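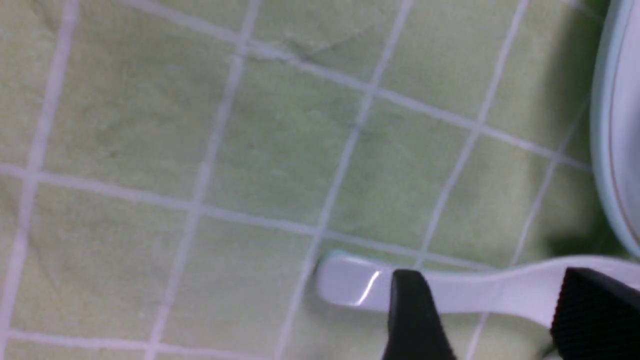 Neues aus dem Geschirrschrank
Rundbrief Haus Plosthorpe, Donnerstag, 26. September 2024

Der Geschirrschrank im Gemeinschaftsraum ist ausgeräumt. Wer ihn in letzter Zeit geöffnet hat, weiß, dass man dazu eine Hand für die Tür brauchte und eine zweite für alles, was einem entgegenkam. Die Hausversammlung hat im Frühjahr beschlossen, dass es so nicht weitergeht, und ist dann bis zum Herbst damit so weitergegangen.

Jetzt steht ein Teil der Sachen auf dem grün-weiß gegitterten Tisch und wartet auf ein Urteil. Es gibt im Haus zwei Lager. Die einen wollen ein einheitliches Service, 80 Teile, weiß, stapelbar, nachkaufbar bis ans Ende der Zeiten. Die Firma Cileris hat uns dafür ein Angebot über 825 Euro geschickt, Lieferung frei Haus, Begeisterung nicht inbegriffen. Die anderen wollen behalten, was da ist, und führen als Argument an, dass es da ist.

Für das zweite Lager spricht das blassblaue Ensemble. Unten der flache Teller mit dem dunklen Strich am Rand, darauf die Schale, darin das Tässchen ohne Henkel und darin aufrecht der Porzellanlöffel. So gestapelt nimmt das Ganze im Schrank die Fläche eines einzigen Tellers ein. In der Höhe ist es leider ein kleines Hochhaus, und das mittlere Fach ist dafür nicht zugelassen. Der Löffel wird also liegen müssen.

Schwieriger ist die Abteilung mit den schwarzen Rändern. Becher und Teller ließen sich noch als Familie ausgeben, bis man in die kleine Schüssel schaut und dort eine rote Fahne mit gelben Sternen findet, daneben ein Figürchen in Rot und Blau. Auf dem großen Teller sind zwei gezeichnete Kinder beschäftigt, jedenfalls eines davon, das andere sitzt. Nach dem letzten Sommerfest wurde um genau diesen Teller verhandelt wie anderswo um ein Seegrundstück. Kartoffelsalat darauf ist eine Frage der Dramaturgie: Man isst sich zu den Kindern vor.

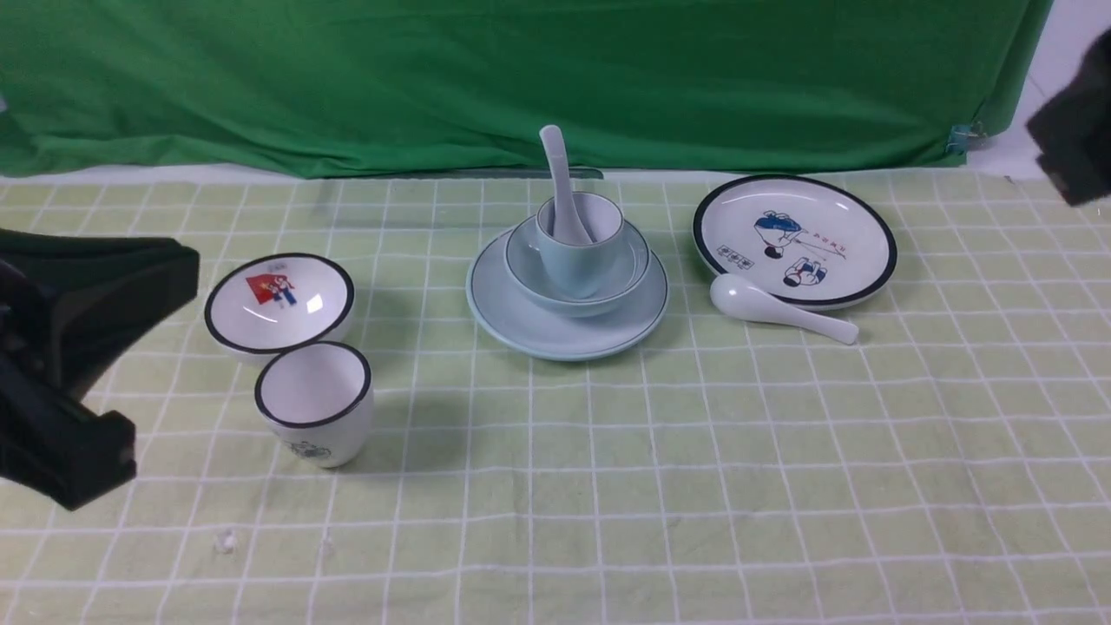

Kobe Van Loon schreibt uns dazu, er habe noch nie einen Gast erlebt, der sich über ein unpassendes Schüsselchen beklagt hätte, wohl aber mehrere, die beim Abwasch verschwunden seien. Man möge das Geld lieber in eine zweite Abtropffläche stecken. Und falls doch gekauft werde, bitte keine Suppenteller mit breiter Fahne, die passten in Broltbridge schon nicht in die Maschine und hier erst recht nicht.

Den Hinweis mit den Suppentellern geben wir gern weiter. Zum Abwasch äußert sich die Redaktion nicht, sie war auch nicht da.

So geht es weiter:

Bis zur Versammlung im Dezember wird nichts weggeworfen, auch nicht heimlich.

Wer eigenes Geschirr im Bestand vermutet, holt es bitte ab. Vermuten genügt, wir prüfen das nicht.

Angeschlagenes kommt in die Kiste unter der Fensterbank. Bitte keine Kiste neben der Kiste eröffnen.

Löffel liegen ab sofort quer in der Schublade. Längs klemmt sie, und der Auszug ist gerade erst repariert.

Ein Gegenangebot der Firma Carrasco liegt ebenfalls vor, über 1.843 Euro, mit Goldrand. Es hängt am Brett, zur allgemeinen Erheiterung.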